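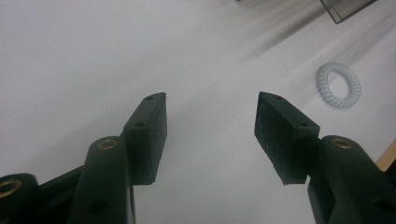
Visit report: Truvley hand gripper build, Skultosgate shared workshop, Plikirport

Feb 16, 2019

The Skultosgate workshop occupies the ground floor of the Thorlacius building, a former bindery put up in 1961 two streets from the Plikirport ferry landing. Members pay by the month and share the printers, a small lathe, a drill press and the long room at the back. It holds an open afternoon twice a year. I went to see one project, the Truvley, a hand-held two-finger gripper that a small group of members has been building since December.

The Truvley is operated by a person. The user squeezes a trigger in the handle, a linkage closes both fingers together, and a camera looks out past the fingertips. The recorded motion is meant to be replayed later on an arm, which the group does not own yet. The arm budget is 2000 dollars and they are saving toward it. Until then the work is on the tool itself, and most of the afternoon was spent on the linkage.

Linkage and pivots

Each finger is a thick rounded arm with a pad block at the tip, and flat bars tie the arms back to the handle. The parts are dark plastic with brass rings set in at the joints. The first version had no brass. According to the build log, those pivots developed play after about 200 closing cycles, enough for the fingertips to miss each other sideways by 2 millimeters. The holes were enlarged in the model, the arms reprinted, and the rings pressed in with a bench vise and a piece of scrap hardwood.

I asked about reaming after the press fit. The group reams every bore by hand, and the log lists which ones came out tight. Print orientation matters more than I had assumed. Arms printed flat hold a rounder bore, while arms printed upright look better and split along the layers.

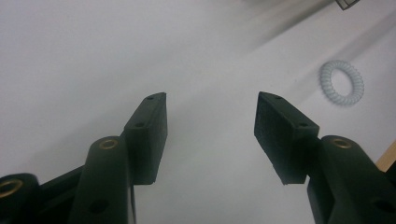

The pads are separate parts, held on with screws, so they can be changed without taking the linkage apart. This was the design decision I liked most. Pads wear, chip at the corners and get dropped, and a replacement is a short print. The arms take most of a working day on the older of the two printers. The screw holes sit close to the edge of the block, and I would move them inward by a wall thickness in the next revision. A member at the bench agreed but said the current spacing matches a box of screws already paid for.

Pad angle is still under discussion. With the jaws open, the pads lean in toward each other at the top. The aim is for the faces to come parallel at the width of the most common test object. At other widths they meet at the tip or at the heel. A parallel linkage would remove the problem and add four more joints, all of which would need the same brass treatment. The log has a sketch of one, dated December, with no parts list.

Bench checks

Checks are done on a pale tabletop with whatever is at hand. A coiled hair tie lay on it during my visit. Soft, springy items of that type are awkward for a tool like this: the coil deflects under light pressure, and the operator gets little feedback through the trigger. Stiff objects are easier to hold and harder to approach, as the fingers have to clear the walls before they close.

For stiff objects the group has a tall clear acrylic box containing dumbbell-shaped metal fittings. Transparent walls are a deliberate choice. The camera sees reflections, and the metal behind the plastic appears displaced, so the operator has to judge distance by eye from the side. I tried it and misjudged the near wall on my first approach. 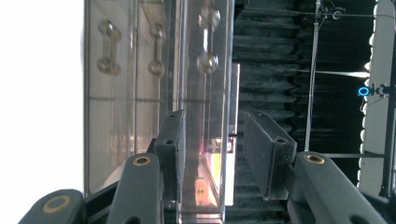 Truvley fingers at the clear acrylic box, with the metal fittings visible through the wall.

The trigger return spring is too strong. My hand was tired after ten minutes, and operators with smaller hands are said to change over sooner. A lighter spring is on order. The cable exit at the rear of the handle also needs strain relief, as at present the lead bends sharply where it leaves the shell.

Practical notes for visitors

The entrance is on the yard side of the Thorlacius building, and the street door stays locked – ring the lower bell. The long room is unheated. Print files for the arms and pads are kept on the workshop computer and can be copied to a memory stick on request; the handle files are still being changed and are not handed out. The next open afternoon will be posted on the workshop door.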